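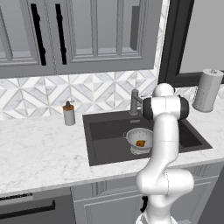 Arm's wrist keeps ending up next to the tap in my kitchen sim

I'm building a small arm at home to move things in and out of the sink, and before I bolt anything down I'm working it out in simulation. The base is in front of the counter. The target is the bit of food in the colander, in the left basin. My planner takes the wrist up over the right side of the sink and it finishes almost touching the tap. Sometimes the checker reports a collision and sometimes it doesn't, with the same start and goal.

I've run it 200 times from the same pose. The planner is the Undetti one with default settings, limited to 1,000 samples. Do I move the base, or is there something wrong with how I've set up the tap?

Posted by flarkdale_bench

hebden_shed
Check the collision shape on the tap first. If it came in with the kitchen model it may be one simple block round the whole thing, or it may be missing the part that sticks out sideways. Turn on the collision view and compare it with what is drawn. Do the same for the colander. A lot of importers fill hollow objects in, so the planner thinks a bowl is a solid lump and won't let the hand go inside.

The on and off result is probably the planner taking a different path each time. Fix the random seed and run it again. If it then gives the same answer every time, the checker is fine and your clearance is too small. I would set 2 cm of padding on the tap and leave the padding off the colander, or you won't get into it at all.

After that, add a waypoint above the left basin with the wrist turned down, and plan to that before you go for the food. With only one goal the arm is free to come round by the tap.

Leave the base where it is until you've done all this. If it still can't reach, try it 100 mm to the left.

Posted by hebden_shed

tworivets
Just take the tap out of the sim. I did with mine and it plans much faster.

Posted by tworivets

Comments

flarkdale_bench: Collision view showed the colander as solid. The tap was the right shape but had no padding. Fixed both and added the waypoint, and it now goes in from above. Haven't tried moving the base.

bencombe_workshop: Please don't take the tap out if you mean to run this on a real arm. It will still be there in the kitchen.

tworivets: Fair enough, mine never left the computer.

oldsolder: Which setting is the padding in Undetti? I can only find one for the whole scene.

hebden_shed: Right click the object, then Contact. The scene one gets added on top, so set that to zero.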